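Progress report to the Dridus Fund
Clindlow Reading Room, restoration and extension
Submitted by Musa Adeleke, project architect
09/05/2023

When I last wrote, in March, the Reading Room had a roof and no floor. I can now report a floor. The roof has had a more complicated summer, which I will come to.

Work on site

The original hall is weathertight on three sides. The fourth, facing the river, is where the new wing joins, and it is closed up with plywood and a tarp that snaps all night and has made us well known to the neighbors. The steel for the link between old and new arrived from Vostis correctly drilled, correctly labeled and 10 inches too long. Vostis has taken the pieces back and is cutting them at its own cost. I have the letter saying so and have made copies.

The brick repairs on the street front are finished. We replaced 243 bricks, against an allowance of 700, and I would like the fund to enjoy that figure before reading the section on the roof. The mason matched the old lime mortar on his second try. The first try was a cheerful pink and can still be seen behind the downspout by anyone who knows where to crouch.

The roof

The design called for a long, low skylight over the main table, placed so that readers get north light and no glare. When the ceiling came down we found that an earlier owner had cut through two trusses to make room for a water tank, then taken out the tank and left the trusses as they were. They had been held up since by the ceiling boards and, as far as our engineer can tell, habit. Both are now propped. New timber has been spliced in on one, and the other will follow once the scaffold is moved.
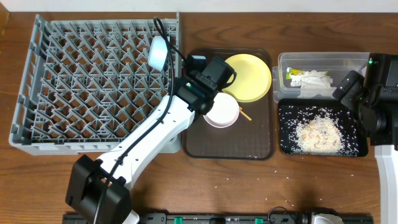 The skylight itself has moved south by one bay as a result. We lose a little of the even light at the far end of the room and gain a better view of the old chimney, which everyone on the design team now claims to have wanted from the start. Revised drawings are attached as Appendix 2.

Furniture and interior

Escobar has the contract for the shelving and the fixed benches. Their shop drawings were approved with minor comments, most of them mine and most of them about the height of the bench backs. I sat on the sample for an afternoon and gave up before the bench did. The backs will be lower and tilted a little more, and the cushions stay in the budget.

The small kitchen off the entry has been redrawn so its door no longer opens into the coat closet door. I drew the first version, so no blame needs to be assigned.

Money

The contingency has been drawn on for the trusses. The savings on brick cover part of that, and the simpler paving at the rear door covers most of the rest. We are not asking for an increase. We do ask that the payment due on completion of the roof be split, with half released when the second truss is signed off and half when the skylight is glazed and has been rained on.

Next steps

The shortened steel is due back from Vostis before the scaffold moves, and I have asked them to measure it while it is still in their yard. After that come the link roof, the river wall and, to general relief along the street, the end of the tarp. The city inspector wants another look at the ramp handrail, where the drawings and the code differ by the width of a thumb. We will be moving the handrail.

Site visits are welcome with a day's notice. Hard hats are provided. Please bring your own boots, as the spare pair is mine.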